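제목: Re: [벽지와초배] Pisar 조습벽지 공동구매, 저는 좀 더 따져 보고 싶습니다
날짜: 2023-10-31
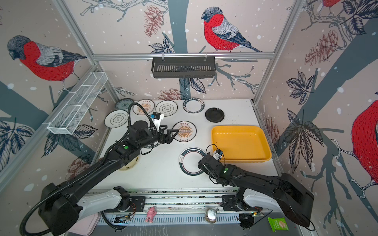

올려 주신 안내문은 두 번 읽었습니다. 첨부된 시험성적서 요약본도 읽었고요. 먼저 말씀드리면 저는 이번 공동구매에 찬성도 반대도 아직 못 하겠습니다. 다만 12월 전에 입금을 끝내자는 일정은 반대합니다. 물건이 나빠서라고 단정하는 건 아니고, 지금까지 나온 자료로는 이게 좋은 물건인지 그냥 종이벽지인지 구별이 안 됩니다.

글이 길어질 것 같아서 원문을 끊어 가며 답하겠습니다. 지난번에 전문을 아래에 통째로 달았다가 모바일로 보시는 분들께 한 소리 들었습니다.

> 다들 아시다시피 북쪽 방 결로 때문에 매년 겨울 고생하시는 분들이 많습니다.
> 이번에 Clerkesari 쪽에서 들여오는 Remwood사의 Pisar 벽지는 벽이 숨을 쉬게
> 해 주는 조습 기능이 있어서, 시공만 하면 곰팡이 걱정을 크게 덜 수 있다고
> 합니다.

"벽이 숨을 쉰다"는 말부터 걸립니다. 이 목록에서만 해도 여러 해 동안 여러 제품에 붙어 돌아다닌 말인데, 쓰는 사람마다 뜻이 다릅니다. 어떤 분은 수증기가 벽지를 통과한다는 뜻으로 쓰고, 어떤 분은 벽지가 습기를 머금었다가 내놓는다는 뜻으로 씁니다. 앞의 것은 투습이고 뒤의 것은 흡방습입니다. 둘은 시험 방법도 다르고, 방 안에서 하는 일도 다릅니다. 안내문은 제목에서는 투습을 말하고 본문에서는 흡방습을 말하고 마지막 문단에서는 곰팡이를 말합니다. 세 가지가 한 덩어리로 굴러가니까 읽는 사람은 뭔가 많이 증명된 것 같은 기분이 드는데, 첨부 자료에 있는 건 흡방습 시험 하나입니다.

북쪽 방 결로 이야기를 하자면, 외벽 안쪽 표면 온도가 실내 공기의 이슬점보다 낮아서 물이 맺히는 겁니다. 벽지가 무엇이든 벽이 차가우면 맺힙니다. 투습이 잘되는 벽지를 바르면 수증기가 벽지를 지나서 그 뒤의 더 차가운 면에서 맺힐 수도 있습니다. 눈에 안 보이는 자리로 옮겨 가는 거죠. 실크벽지 걷어 보신 분들은 뒷면이 시커먼 걸 다 보셨을 텐데, 그걸 보고 "비닐이라 숨을 못 쉬어서 그렇다"고 하는 설명이 제일 흔합니다. 일부는 맞는 말일 겁니다. 벽체 쪽에서 올라오는 물, 그러니까 누수나 콘크리트에 남은 수분이 빠져나갈 데가 없으면 그렇게 됩니다. 그런데 실내에서 넘어간 습기가 원인인 집에서는 같은 설명이 통하지 않습니다. 어느 쪽인지는 그 집 벽을 봐야 알지 벽지 카탈로그를 봐서는 모릅니다.

> 첨부한 성적서를 보시면 흡습 성능이 일반 벽지에 비해 월등하다는 것을
> 확인하실 수 있습니다. 28일 동안의 시험에서 곰팡이가 전혀 발생하지
> 않았다고 합니다.

요약본에는 "일반 벽지"가 무엇인지 안 나와 있습니다. PVC를 코팅한 실크벽지와 비교했다면 종이는 뭐든 월등합니다. 신문지를 발라도 이깁니다. 같은 평량의 평범한 종이벽지와 비교한 값이 있어야 하는데 그 칸이 없습니다. Pisar 평량이 제곱미터당 184그램이라고 적혀 있던데, 종이벽지로는 꽤 두툼한 편이니 종이가 두꺼워서 물을 더 먹은 건지 무슨 특별한 처리를 해서 더 먹은 건지 이 자료로는 갈라낼 수가 없습니다. 저는 전자에 걸겠습니다만, 제가 틀렸다면 같은 두께의 무처리 종이를 나란히 놓은 표 하나면 됩니다. 제조사가 그런 표를 안 갖고 있을 리가 없다고 생각합니다.

28일 곰팡이 시험도 조건을 봐야 합니다. 시편을 어디에 두었는지, 온도와 습도를 얼마로 유지했는지, 균을 접종했는지 아니면 그냥 두었는지. 요약본에는 "실험실 조건"이라고만 되어 있습니다. 깨끗한 종이를 마른 방에 28일 두면 아무것도 안 핍니다. 그리고 실제 벽에서 곰팡이가 먹는 건 벽지 자체보다 풀인 경우가 많습니다. 밀가루풀이든 전분풀이든 곰팡이한테는 밥입니다. 시편에 풀이 발라져 있었는지는 꼭 알아야 하는 항목인데 역시 없습니다.

한 가지 더 있습니다. 시험편의 흡습량을 말할 때는 얼마나 빨리 먹고 얼마나 빨리 뱉는지도 같이 나와야 합니다. 아침에 밥하고 빨래 널어 놓은 몇 시간 동안 올라간 습도를 받아 주고 환기할 때 내놓아야 쓸모가 있지, 일주일 걸려 천천히 포화되고 나면 그 뒤로는 그냥 축축한 종이입니다. 겨울 내내 환기를 안 하는 집이라면 흡습이 잘되는 벽지가 오히려 젖은 채로 오래 있는 벽지가 될 수 있습니다. 저희 집 작은방이 그랬습니다. 다른 회사 제품이었고 그것도 조습이라고 팔던 물건입니다. 첫해는 멀쩡했고 둘째 해에 장롱 뒤에서 점이 올라왔습니다. 벽지 탓이라고는 못 합니다. 장롱을 벽에 바짝 붙인 건 저였으니까요. 그래도 그 벽지가 막아 주지 못한 건 맞습니다.

> 실제 시공한 분들 후기도 아주 좋습니다. 방에 들어가면 공기부터 다르다고
> 하시네요. 아이 비염이 좋아졌다는 분도 계십니다.

후기는 판매 페이지에 실린 것만 링크해 주셨습니다. 공기가 다르다는 말은 도배를 새로 하면 어느 집에서나 나옵니다. 묵은 벽지를 뜯고, 뜯는 김에 짐을 빼고 걸레질을 하고, 풀 마르라고 며칠씩 창을 열어 둡니다. 공기가 안 다르면 이상하죠. 비염 이야기는 여기서 안 했으면 좋겠습니다. 이 목록에 그걸 판단할 수 있는 분이 계신지 모르겠고, 계시더라도 후기 한 줄로 판단하지는 않으실 겁니다. 아이 건강이 걸리면 사람이 지갑을 여는 속도가 달라지는데, 그래서 더 조심해야 하는 문구라고 봅니다.

시공 후 두 번째 겨울을 난 집의 후기가 있다면 그건 읽어 보고 싶습니다. 첫해 후기는 저한테는 별 의미가 없습니다. 혹시 이 목록에 예전에 Remwood 물건을 써 보신 분 계시면 좋은 말이든 나쁜 말이든 적어 주세요.

> 풀은 전용 제품인 Nkosi를 써야 기능이 제대로 나온다고 하니 같이 주문하는
> 것으로 하겠습니다.

여기가 제일 미심쩍습니다. 전용 풀을 써야 기능이 나온다면 성적서의 시편에도 그 풀이 발라져 있어야 하는데, 아까 말씀드린 대로 풀을 발랐는지조차 안 나와 있습니다. 풀 없이 시험한 값이라면 그 값은 벽에 붙인 벽지의 값이 아닙니다. 풀을 바르고 시험한 값이라면 풀 얘기를 빼먹을 이유가 없고요.

Nkosi의 성분표도 찾아봤는데 Clerkesari 페이지에는 "천연 유래 성분"이라고만 있습니다. 전분도 천연 유래입니다. 방부제가 들었으면 들었다고 적혀 있는 게 낫습니다. 저는 방부제 든 풀을 싫어하지 않습니다. 결로 있는 벽에 방부제 없는 풀을 바르는 쪽이 훨씬 걱정됩니다. 안 적혀 있으니까 뭘 사는지 모르겠다는 겁니다. 보증 조건에 전용 풀을 안 쓰면 무효라는 말이 있는지도 확인이 필요합니다. 있다면 이건 기능 문제가 아니고 영업 문제로 읽어야 맞습니다.

참고로 초배 이야기가 안내문에 한 줄도 없습니다. 이 목록 이름에 초배가 들어가는데 말입니다. 부직포로 띄워 바르는 집과 밀착으로 바르는 집은 벽지 뒤 상황이 완전히 다릅니다. 띄움 시공이면 벽지와 벽 사이에 공기층이 생기고, 외벽 쪽에서는 그 공기층 안에서 맺힐 수 있습니다. 조습벽지를 띄워 바르는 게 맞는지 붙여 바르는 게 맞는지 제조사 의견이 있을 텐데 그걸 먼저 받아야 합니다. 도배 기사님마다 말이 다를 게 뻔하고, 나중에 문제가 생기면 시공 탓이라고 할 게 또 뻔합니다.

> 최소 주문 수량이 412롤이라 참여하실 분이 더 필요합니다. 대신 시중가보다
> 많이 저렴하게 받기로 했습니다.

412롤이면 남는 사람이 꼭 생깁니다. 예전 한지 초배지 때 기억하시는 분들 계실 겁니다. 그때도 수량 맞추느라 너도나도 여유분을 얹었고, 그 여유분이 아직 저희 집 다락에 있습니다. 종이류는 오래 두면 가장자리부터 누레집니다. 벽지는 거기다가 생산 차수가 다르면 색이 안 맞으니 나중에 모자라도 이어 쓸 수가 없고요. 그러니 수량을 맞추려고 필요 없는 분이 들어오는 일은 없어야 한다고 봅니다.

"시중가"도 그렇습니다. 수입처가 Clerkesari 한 군데인 제품에 시중가라는 게 있을까요. 정가를 정하는 쪽과 깎아 주는 쪽이 같은 회사입니다. 비교하려면 비슷한 평량의 종이벽지, 그것도 무늬 없는 걸로 값을 놓고 봐야 합니다. 제가 동네 지물포 두 군데에 물어봤더니 두 곳 다 Pisar는 모르고, 두꺼운 종이벽지는 공동구매가보다 대략 40퍼센트 낮은 값에 준다고 했습니다. 그 차액만큼의 기능이 있는지가 문제인데, 앞에 적은 이유로 아직 모르겠습니다.

반품 조건도 적어 주세요. 개봉 전 반품이 되는지, 롤에 이음이나 인쇄 불량이 있으면 누가 배송비를 내는지. 공동구매에서 이게 안 정해져 있으면 결국 주최하신 분이 혼자 전화통을 붙들게 됩니다. 수고하시는 거 알고 고맙게 생각합니다. 그래서 더더욱 Clerkesari에 미리 글로 받아 두시라고 말씀드리는 겁니다.

> 무늬도 예쁘고 종류가 다양합니다. 무지뿐 아니라 꽃, 새, 나뭇가지 무늬도
> 있으니 취향대로 고르시면 됩니다.

무늬 가지고 시비를 걸 생각은 없습니다. 저도 겨울 무늬 좋아합니다. 다만 무늬 벽지는 따로 생각하실 게 있습니다. 무늬를 맞추느라 버리는 길이가 나오니까 무지 기준으로 롤 수를 계산하면 모자랍니다. 리피트가 큰 무늬일수록 그렇고, 창이 많은 벽이면 더합니다. 안내문의 방 크기별 필요 롤 수가 어느 기준인지 안 나와 있어서 무지 기준이라고 짐작하고 있습니다. 새 무늬처럼 위아래가 있는 그림은 뒤집어 쓸 수도 없습니다.

그리고 인쇄가 문제입니다. 무늬를 찍으면 잉크가 종이 표면을 덮습니다. 잉크가 수성인지, 위에 코팅을 한 번 더 했는지에 따라 흡습은 당연히 달라집니다. 성적서에 시편 사진이 없고 품번도 없어서 무지로 시험했는지 무늬로 시험했는지 알 수가 없습니다. 무지로 받은 성적서를 무늬 벽지 팔 때 같이 보여 주는 건 이 바닥에서 흔한 일입니다. Remwood가 그랬다는 말은 아니고, 안 그랬다는 걸 보여 주는 자료가 없다는 말입니다. 물걸레로 닦인다는 문구도 안내문 아래쪽에 있던데, 물걸레로 닦이는 표면이 습기를 그렇게 잘 빨아들인다는 게 저는 잘 상상이 안 됩니다. 둘 다 되는 기술이 있을 수는 있겠지요. 있으면 설명을 듣고 싶습니다.

정리 삼아 Clerkesari에 물어봐 주셨으면 하는 걸 적습니다. 제가 직접 물어봐도 되는데 창구가 둘이 되면 헷갈리실 것 같아서요.

성적서 원본. 요약본 말고 시험기관 이름과 시험 방법, 시편 품번이 나온 것.
비교 대상으로 쓴 벽지의 재질과 평량.
시편에 풀과 초배가 있었는지, 있었다면 Nkosi였는지.
무늬 제품과 무지 제품의 값이 따로 있는지.
곰팡이 시험의 온습도와 접종 여부.
권장 시공법(띄움인지 밀착인지)과, 외벽에 발라도 된다고 보증하는지.
불량과 반품 처리 조건.

이 중에 절반만 답이 와도 저는 생각을 바꿀 용의가 있습니다. 답이 안 오거나 "기술 자료는 대외비"라는 말이 오면 빠지겠습니다. 벽지 흡습 성능이 대외비인 회사 물건을 살 이유가 없습니다.

> 올겨울은 따뜻하고 뽀송하게 나 봅시다!

그건 저도 그러고 싶습니다. 그런데 당장 올겨울이 걱정이신 분들은 벽지 주문을 기다리지 마시고 습도계부터 하나 두세요. 비싼 거 필요 없습니다. 외벽 쪽 구석에 하나, 방 가운데에 하나 두고 아침저녁으로 보시면 어디가 문제인지 대강 나옵니다. 가구를 외벽에서 손 한 뼘 떼고, 빨래는 가능하면 환풍기 도는 데서 말리고, 짧게라도 맞바람이 나게 창을 여세요. 벽 자체가 얼음장이면 단열을 해야 하고 그건 벽지 값과는 단위가 다른 돈이 듭니다. 벽지로 해결된다는 말이 솔깃한 게 바로 그 때문이겠지요. 저도 솔깃했습니다.

이미 곰팡이가 핀 벽은 어떤 벽지로든 덮지 마시고요. 걷고, 닦고, 말리고, 다시 젖는지 지켜본 다음에 바르세요. 지난 게시물 중에 초배 전에 벽 말리는 법을 길게 적어 주신 글이 있었는데 제목이 기억이 안 납니다. 찾으시는 분은 링크 좀 달아 주세요.

북향 작은방에서

덧붙임. 견본 조각을 받을 수 있다면 저한테도 한 장 부탁드립니다. 무늬 있는 것과 없는 것 둘 다 필요합니다. 부엌 저울로 재는 수준이라 대단한 시험은 못 하지만, 동네에서 산 두꺼운 종이벽지와 같은 크기로 잘라서 욕실에 하룻밤 걸어 두고 무게를 비교해 보겠습니다. 결과는 어느 쪽으로 나오든 여기에 올리겠습니다.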